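Zillstead Forums > Manipulation > Sim results
Thread: random shadows vs fixed light, pick and place in sim

tusk_or_tread
ok so finally have numbers. Short version: trained the same pick policy twice, 300 demos each, all sim. Run A has one fixed light. Run B moves the light every episode so the arm's shadow lands somewhere different each time. Same objects, same camera, same seeds for the object poses.

Test set is 131 episodes, light positions neither run saw. A picks the green cube and gets it on the tan square in 65 of them. B fails 7. That's it, 7.

Was expecting a gap but not that big. Setup below, Dundton scene with the extra dice as clutter.
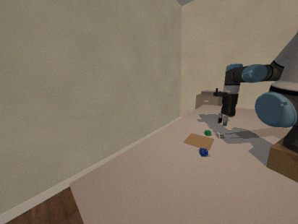 Dundton scene, arm over the pieces. Note where the shadow goes.

Most of A's misses are the gripper coming down short or to the side. Not grabbing the wrong die, just a bad xy. Haven't sorted them properly yet.

mortarboard
Nice. Is the gripper start pose randomized too or only the light?

tusk_or_tread
only the light. start pose fixed in both

hexnut_77
Not convinced. Your pale piece is sitting in the shadow in that render and the green one isn't. So what does the policy do when the TARGET is in shadow? If the cube is mostly in the clear then you're testing "ignore the dark patch", easy problem. Split the 131 by shadow on target / shadow off target or the number doesnt mean much to me.

tusk_or_tread
fair. don't have the split. Can get it from the render masks, give me till Saturday

quillwork
Disagree with hexnut a bit. Ignoring the dark patch is the whole thing for a lot of people. We had a policy on the Tusby bench that used the arm shadow as a height cue, basically. Worked great until someone changed the lamp. Every descent stopped high after that. If B breaks that habit it's useful even with the cube out in the open.

hexnut_77
Sure, useful. But the title says random shadows vs fixed light and what he has is random light. Color and brightness of the table change too. Render B again with shadows switched off and the light still moving. If it still fails only 7 then shadows had nothing to do with it.

quillwork
ok yeah that one I'd want to see

mortarboard
+1 on the no-shadow run. Cheap too, just a flag in the renderer

pell_mell
Different gripe. Walls and table are plain as anything. Beige wall, pinky white table, no texture. Of course the shadow is a strong cue, there's hardly anything else in view to lock on to. Put wood grain or a cloth pattern on the tabletop and A might do a lot better by itself.

tusk_or_tread
plain on purpose, wanted one thing changing at a time. But yes it probably makes A look worse than it would in a messier room. Will say so in the writeup

pell_mell
Then say it first, not in a footnote. People will quote the 65 and skip the rest

mortarboard
anyone tried this with the Shehata lighting pack? It does soft area lights. Edges here look kinda stepped, wonder if the policy keys on the hard corners

tusk_or_tread
Haven't. The stepping is my shadow map setting, left it low for speed. Soft edges would be a third run. Queue is full so not this week

hexnut_77
If you crank the map resolution do it for A and B both. And keep the old checkpoints please, last thread like this the poster overwrote his and we never got the comparision

tusk_or_tread
kept, all of them. ok order is: split by shadow on target, then no-shadow run, then table texture. Soft light whenever. Will post the split here, same thread

quillwork
can you dump the per-episode results as well, with light angle? Even a csv. I'd like to plot A's xy error against shadow direction, see if the misses lean the same way

tusk_or_tread
yep, it logs that already. csv goes up with the split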